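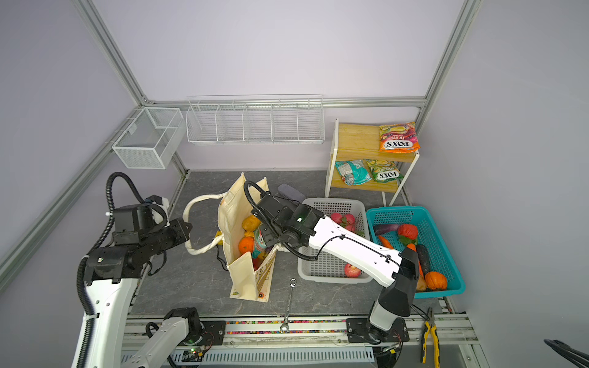
Heavy at the bottom, eggs on top, what else is there to say? That was a message left under the notice for this talk, and I'm going to read it out first as it usually gets a laugh, and then I'm going to talk for 29 minutes anyway.

(Wait for people to mute themselves. Drink of water.)

Hello everybody, lovely to see so many little squares. I was meant to be giving this in the upstairs room at Hotby library with a trestle table and two carrier bags' worth of shopping, and here I am in my back bedroom, so bear with me if the doorbell goes. The talk is called Packing the Bag. It's the one I gave at Grisemow in January, with the bit about trolleys taken out and more about canvas bags put in, as that's what everyone asked about.

So, heavy at the bottom. Yes! Of course. But what do you do when you've only got fruit and veg and a packet of something? Nothing's a tin. Nothing's really heavy. An orange will look after itself, so I put oranges in early. Bananas I leave as late as I possibly can, and they go along the side, curve against the cloth. Crisps and snack packets I stand upright down the wall of the bag, flat to it, and they stay there quite happily as long as you don't try to get a jar past them afterwards.

(If anyone asks about apples: own bag or a basket, come back to it later.)

Before you pack anything, set out what's going in. I use two baskets, one for fruit and one for veg, and I put them on the same side as the hand I pack with. At Grisemow somebody pointed out that you can't do this at a till, which is fair, but you can put things on the belt in the order you want them back. I do it every week. The people behind me have never once complained, though I do get looks.

Now the canvas tote. Next slide.
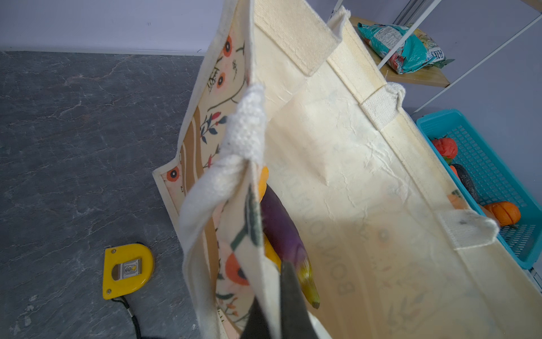
PACKING THE BAG: speaker notes, part two
By the Hotby Home Talks speaker | 19 May 2020 | Filed under: Kitchen, Shopping

Right, handles. I could go on about handles all evening. Long canvas handles flop inwards the minute you let go, and they land exactly where you want to put the next thing, so you end up packing on top of your own handle and then having to dig it out from under an aubergine. Fold both of them outwards over the rim before you start. Both! One isn't enough, I've tried.

Then the rim itself. A canvas bag will stand up on its own if there's something in the base, and an aubergine is very good for this. It's long, it lies down, it doesn't roll much. I'd put it in first, on its side, and build from there. Squash and pumpkin do the same job but they take up the whole floor.

(Hold up the old Besano bag here. Show the seam. Turn it inside out, slowly, last time I dropped it.)

Look at the inside of your own bags when you get a minute. The little fabric tabs and loops fray first, on mine anyway, and I used to trim the fluff off, but every time I trimmed it there was more fluff. Now I run a few stitches over it and leave it be. The Besano one has had 222 trips, which I know from the calendar on my fridge, where I put a dot each time. My family think this is very odd. It's been washed 13 times, cold, and dried flat over the bath.

What I won't do is keep tools near the shopping. My kitchen table is also the table where everything gets mended, and twice now I've got to the other end and unpacked a tape measure with the potatoes. So, clear the table. Or clear half of it.

(Time check, should be some 40 slides' worth of chat by now, squeezed into ten. If running late skip the next bit about the long list and go to thin bags.)

The long list: if you shop for a neighbour as well, and lots of us are at the moment, pack their things in a separate bag from the start. Don't think you'll sort it out at home. I did that with my Nyberg order and we were passing carrots over the fence until teatime.

Thin bags, then. This is the part people write down.

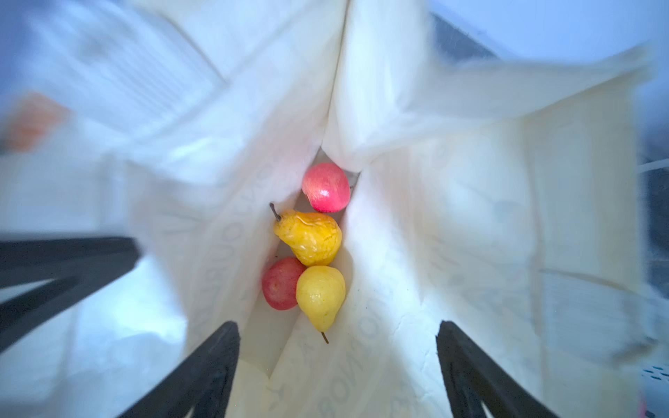
A soft bag has no floor. It's got a crease, and whatever you put in goes to the crease and stays there, one on top of another, so your pears are sitting on your apples or the other way about and you've no say in it. With canvas you can lay things side by side. With a soft one you really can't, unless you give it a bottom. I cut a bit of card from a cereal box, a touch smaller than my hand spread out, and drop that in. It weighs nothing and it lives in the bag.

The other thing is to open the mouth properly. Put your whole fist in and push the folds back to the sides, then pack. I see people feeding fruit in through a little gap with two fingers, and then they can't tell what's gone where. Pears I put in last, stalks pointing away from each other if I can manage it, as a stalk will go straight into the pear next door.

(Someone will ask about paper bags inside the soft bag. Yes, fine, lovely, but fold the top over once.)

Unpacking, very quickly. Take the top thing out first. I know! But people tip. Please don't tip. Lift things out one at a time, straight into the basket or the bowl, and hang the bag up by both handles on the back of the door so it's there for next time.

That's me. Questions now, and if you'd like the card template for the soft bags, put your email in the chat and I'll send it round tomorrow. The next one is on freezer drawers, same link, same time.

(Stop sharing screen BEFORE getting up to make tea.)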